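The quiet joy of a house full of toys that aren't yours

Anyone who has walked into a toy library on a wet Thursday morning will know the noise. It's a sort of happy rumble, made of wheels on lino, lids coming off tins and at least one toddler who has found the drum. I love it. I had never heard of such places until my daughter was nearly two, and now I plan my week round ours.

The idea couldn't be simpler. You join, you choose, you take things home, and after a fortnight you bring them back and choose again. Our branch, on Murard Street, has 300 toys on its shelves and lends to 92 families, which means that on any given day a good part of the stock is under somebody's sofa. There's a waiting list for the marble run, and a longer one for the big wooden garage with the lift that sticks.

What nobody warned me about was how much I'd enjoy the choosing myself. I go in meaning to find a puzzle and come out with a pull-along snail, a bag of felt vegetables and a xylophone I'll regret by teatime!

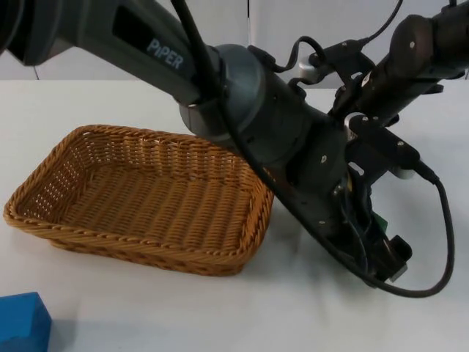 White tabletop, dark grey arm: the PiPER at work.

Bảo Võ set up the Murard Street library in what used to be a shoe repair shop, and the smell of polish still comes out of the floorboards when the heating is on. He had been a bus driver, then a stay-at-home dad, and it was the second job that gave him the idea. His twins had gone off nearly everything they owned. A neighbour lent them a box of her son's old farm animals for the weekend, and the boys played with them from breakfast until dark.

"They had a farm set already," he told me, laughing. "A better one, with a tractor. But these were different cows."

Different cows has become something of a motto in our house. Children do tire of things, and it isn't bad manners or spoiling. They've found out what a toy does and they're ready for the next one. Leave it three months and it comes back fresh. I've watched my daughter greet a stacking ring she had borrowed in February as if it were a lost relative.
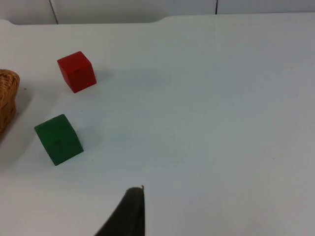

The money side matters too, of course. Membership at Murard Street is £34 a year, with no charge at all for families who can't manage it, and no one at the desk asks you to explain. For that you can have two toys out at a time, three in the school holidays. My mother, who kept every toy we ever owned in the loft "for the grandchildren", worked out what she must have spent and had to sit down.

And then there's the room you get back. We live in a flat with one decent cupboard. Before the library, I was stepping over a plastic kitchen to reach the real one. Now the big things come for two weeks and go home again, and the floor appears in between.
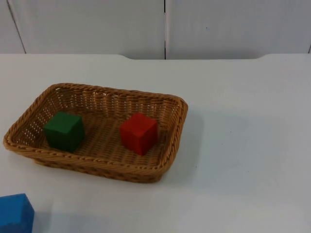
Choosing well takes a bit of practice, and the best advice I was given came from Bảo on our second visit: borrow the exciting thing and own the plain thing. The toys worth buying are the ones with no instructions and no single trick. Balls, a doll, a few cars, something to carry and something to carry it in. A wicker basket with a green cube and a red one inside, and a blue block left out on the table, is plenty for a small child to be getting on with, and it'll still be in use when the singing helicopter has gone back to its shelf. Bricks are a castle on Monday and soup by the weekend. So we bought bricks, second-hand, and we borrow helicopters.

Older children use the library as well, which surprised me. There's a whole wall of board games at the back, and a strategy game called Tatedano has been passed between the same four families so often that they've started leaving each other rude notes in the lid. The Aditz train track lives in a crate by the window. It's heavy and the bridges are fiddly, but lay it down a hallway and you won't see a six-year-old until supper. 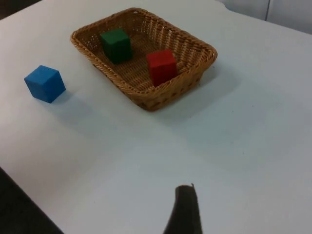
Lost pieces are the great fear of every new member, and I was no different. The first time we borrowed a jigsaw I counted it each night like a shopkeeper. Then a corner went missing anyway (behind the radiator, found in spring) and I went in ready to confess. The woman on the desk opened a drawer and showed me an ice cream tub of strays: a zebra, a tiny saucepan, half a dozen wheels, the letter Q. Things wander off and things turn up. They mend a lot, too. Mrs Czarnecka comes in with her glue and her sewing box, and she has saved more teddies than I could name.

If there isn't a toy library near you, ask at your children's centre or your ordinary library, as many of them run in a corner of some other building and hardly advertise. Go early, while the shelves are full. Take a bigger bag than you think you need, and let your child carry one thing home by hand, even if it's the drum.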